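Gruslow opens its bench recordings to everyone, starting with brackets, boxes and a great many small parts

1573 recorded demonstrations of two-armed sorting and packing, gathered at a workbench in Plemthorpe, will be free to download from March

PLEMTHORPE, Monday. Gruslow is releasing the first full set of recordings from Paucar, its project to teach robot arms the everyday jobs of a small parts room. The set holds 1573 demonstrations, every one of them guided by a person from start to finish, and it will be free for schools, hobbyists, researchers and companies to use.

We are very happy to get this out the door. Paucar started with a plain question from the people who pack hardware orders for a living: could a pair of robot arms learn to put an angle bracket in a cardboard box, and then another one, without someone writing out each move in advance? A learning system needs to see a job done many times before it can try the job itself, and it needs to see the job done with all the little differences that come with real parts on a real table. Those recordings are hard to come by. Most of the ones our team could find showed blocks, cups and fruit, and hardly any showed the kind of metal fittings that fill the drawers of a repair shop.

So we made our own, and they cover 40 tasks. Some are short, such as picking a single bracket out of a tray and setting it in a box. Others take longer and need both arms, such as passing a part from the left gripper to the right one, turning it over and laying it flat. There are tasks with plastic containers and tasks with cardboard, tasks where the box is already half full, and a whole family of tasks where the person guiding the arms was asked to make a mistake on purpose and then fix it. The last group is the one our own engineers reach for first. A system that has only ever seen tidy work has no idea what to do once a part slips.

"I came in thinking the robot would be the hard part," said Amparo Muñoz, who leads Paucar. "The hard part was deciding what a good example looks like. We had people who were so smooth on the controls that their recordings looked wonderful, and the system learned less from them than from the people who slowed down, backed off and came at the bracket a second time. We threw out our first scoring sheet after 2 weeks and wrote a much shorter one."

How the recordings were made

Each demonstration was recorded by one person guiding both arms through a pair of hand controls. Operators worked in short sittings with a break after each. Nobody had to have a background in robotics to take part. The group included former packers, a piano teacher, students from the evening program in Plemthorpe and several people who had simply read the notice and wanted to try it. New operators practiced until they felt comfortable, and their practice runs are kept in a folder of their own, clearly marked, for anyone who wants to study how people learn the controls.

Every recording has the camera view, the positions of the arms over time, the opening and closing of each gripper and a one-line note in plain English saying what the operator was asked to do. A second person then watched it back and marked it as complete, partly complete or not complete. When the two disagreed, a third person had the final word, and the disagreement itself is noted in the file. We left the partly complete ones in. They are labeled, so they can be filtered out in a moment by anyone who would rather not have them.

Angle brackets turned out to be a terrific teacher. They are small and stiff, they catch the light in odd ways, and they have a different shape from every side. Grip one by the flat plate and it comes up level. Grip it by the sloping side and it tends to swing, and the operator has to settle it before going anywhere near the box. New operators nearly always went for the plate. After a few sittings many of them began choosing the grip by where the part had to end up, and you can follow that change through the recordings, which has been one of the real pleasures of going back over them!

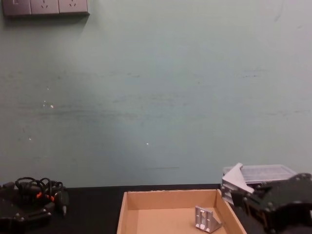

Placement was the other thing that took patience. A shallow box sounds like an easy target, and it is when it has nothing in it. With a part already inside, the operator has to decide which side to come in from, how high to carry the next part over the cardboard and when to let go. We asked operators to do this in whatever way came naturally to them and wrote very few rules. The rules we did write were about the start of each recording: where the arms wait, and what the reviewer needs to see before the clock runs.

"My first ones were terrible and I'm glad they're in there," said Sheyla Ccori, an operator who joined in the second month and now trains new ones. "You think you're right over the box and you're a finger's width off. Then one afternoon it clicks, and you stop thinking about the controls and just think about the bracket. I tell new people to expect that, and to stop for the day if they get annoyed. An annoyed hand shows up in the recording."

What comes with the release

Along with the demonstrations, Gruslow is publishing the task list, the operator guide, the review sheet (both versions, including the one we gave up on) and a small starter program that loads a recording and plays it back. The starter program runs on an ordinary laptop. A simple trained model is included as well, so that people have something to compare their own work against. It handles single-part placement fairly well and is still poor at passing parts from one gripper to the other. We would love to see someone beat it.

There are limits, and they are written up in the notes that come with the files. All of the recordings were made on one pair of arms of the same type. The parts are mostly metal fittings, so anyone interested in cloth, food or anything soft will need to look elsewhere for now. Lighting changes a bit with the time of day but was never changed on purpose. Reviewers also found that the notes for the earliest tasks were worded less carefully than the later ones, and 3 of the tasks have been given new notes as a result, with the old wording kept beside the new.

What happens next

Collection carries on. The next round moves to Staduvton, where a second bench is being set up with help from a local tool library, and it will add screws, washers and hinges to the mix. Operators there will also try tasks in which two kinds of part have to go into separate containers, something many early testers asked for. Anyone living near Staduvton who would like to try being an operator is warmly invited to get in touch. Sittings are paid, training is included, and there are morning and evening places.

Gruslow will hold an open bench in Plemthorpe in the same month as the release. Visitors can sit down at the controls, make a recording of their own and, if they wish, have it added to the next set. Children are welcome with an adult.

About Gruslow

Gruslow builds and studies two-armed robot systems for small workshops and parts rooms. The company is based in Plemthorpe. Paucar is its open project for recorded demonstrations.

Press contact: Gruslow press desk, Plemthorpe. Interviews with Amparo Muñoz and Sheyla Ccori can be arranged on request, as can visits to the bench while recording is under way.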